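Trultar Youth and Amateur Athletic League
Minutes of the Regular Meeting of the Board of Directors
January

The meeting was called to order at 6:30 p.m. in the upstairs meeting room of the Praltance Recreation Center by the President, who presided. The Secretary recorded the minutes. A quorum was present. The Vice President for Softball was excused.

Approval of the Agenda

The agenda was approved as distributed, with one change: the discussion of spring field assignments was moved ahead of the uniform bid at the request of the Baseball Director, who had to leave by 8:00 p.m.

Approval of Prior Minutes

The minutes of the previous meeting were approved with a correction. The section on basketball tryouts gave the upper age division as under 14. It should read under 15. The Secretary will post the corrected version on the league website.

Registration Report

The Registrar reported that 331 players are registered for the spring season as of the close of business on the day before the meeting. Baseball and track are ahead of where they stood at the same point last year. Softball is behind, mainly in the two youngest divisions. The Registrar noted that one elementary school had not yet sent home the league flyer and that this would be followed up with the school office.

A member asked whether the early registration discount should be extended for softball only. After discussion the consensus was that a discount for a single sport would cause confusion for families with children in more than one program. No motion was made.

Spring Field Assignments

The Baseball Director presented a draft schedule for the Leinonen Park complex. Fields 1 and 2 will be used for baseball on weekday evenings, and Field 3 is reserved for softball. Field 4 remains closed while the outfield drainage is repaired by the city. The Parks Department has told the league that the work should be finished before the start of games but has not given a completion date in writing.

The Softball representative asked that Field 3 not be used for baseball practice on evenings when softball games are scheduled, including the hour before the first game. Last spring several games began late and the infield had to be dragged again at the last minute. The Baseball Director agreed to the request.

Discussion followed on what to do if Field 4 is not available. Two options were considered: shortening the weekday practice slots to 75 minutes, or moving the under 10 teams to the middle school diamond. Members who have coached at the middle school stated that the backstop there is in poor condition and that parking is limited while the school's own track team is practicing.

Motion: To adopt the draft field schedule as presented, with practice slots reduced to 75 minutes until Field 4 reopens. Seconded. Motion carried, with one member opposed.

The Baseball Director left the meeting at 7:50 p.m.

Uniform Bid

The Equipment Director reported on bids for spring jerseys and caps. Two suppliers responded. The bid from Nirer was lower on jerseys and slightly higher on caps, and included delivery before Opening Day. The second bidder would not commit to a delivery date. Sample jerseys were passed around the table. Several members remarked that the numbers on the Nirer sample were easier to read from the stands than those used last year.

A question was raised about youth extra-small sizes, which ran out last season and left a number of T-ball players in shirts that reached their knees. The Equipment Director will order from actual registration sizes this time and add a small reserve in the two smallest sizes.

Motion: To accept the bid from Nirer for spring jerseys and caps. Seconded. Motion carried unanimously.

Umpires and Officials

The Officials Coordinator reported that 13 umpires have confirmed for the spring. This is enough to cover the regular schedule with one umpire per game in the younger divisions and two in the older divisions. It does not leave much room for make-up games in May. The Coordinator asked coaches to pass along the names of former players, age 16 or older, who may wish to be trained. The clinic will be held in the Recreation Center gym and is free to those who agree to work at least six games.

The board also reviewed the sideline conduct policy. Two complaints were received during the fall soccer season, and both were resolved by the Soccer Director with the families concerned. Members discussed whether the policy should state clearly that an umpire or referee may pause a game until a spectator leaves the area. The current wording says only that officials "may take appropriate action." The Secretary was asked to draft new language for the next meeting.

Winter Basketball

The Basketball Director reported that the season is at its midpoint. One evening of games was lost to snow and has been rescheduled. The scoreboard on the east court is working again after the controller was replaced. The end-of-season tournament will use a single-elimination format in the upper divisions. In the under 8 division every team will play two games and no standings will be kept.

The Director asked that coaches be reminded of the equal playing time rule, under which each player must be on the court for at least two full quarters. Scorekeepers will mark substitutions on the game sheet beginning with the next round of games.

Finance Report

The financial report was received and placed on file. The board discussed a request from the track program for $1,000 toward replacement hurdles and a new set of relay batons. The current hurdles are the original set and several no longer lock at the correct height. The Track Director explained that the program can borrow from the high school for meets – but not for practice.

Motion: To approve $1,000 for track equipment, to be paid from the general fund. Seconded. Motion carried unanimously.

Concession Stand

The county health inspection for the Leinonen Park stand is due before opening. The refrigerator gasket needs to be replaced. The board agreed by consensus to keep last year's prices, except for bottled sports drinks, which will go up by 25 cents. Each team will again be asked to cover one shift.

Opening Day

Planning for Opening Day was discussed briefly. The parade of teams will begin at 9:00 a.m. from the lower parking lot, with the first games at 10:30 a.m. The request for use of the lot was sent to the city and is awaiting a reply. The board has reserved 40 folding chairs from the Recreation Center for the ceremony. Team photographs will be taken by the batting cages, and the order of teams will be sent to coaches in advance.

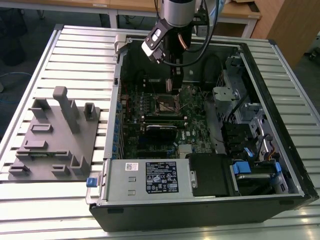

Coaches will be asked to have their players at the cages ten minutes before the assigned time. Rain plans will be settled at the next meeting, including whether the parade would be held indoors or dropped for the year.

New Business

A member asked the board to consider a fall flag football program for grades 3 through 6. The item was placed on the agenda for next month.

Adjournment

There being no further business, a motion to adjourn was made, seconded and carried. The meeting adjourned at 8:45 p.m.

Respectfully submitted,
Secretary, Trultar Youth and Amateur Athletic League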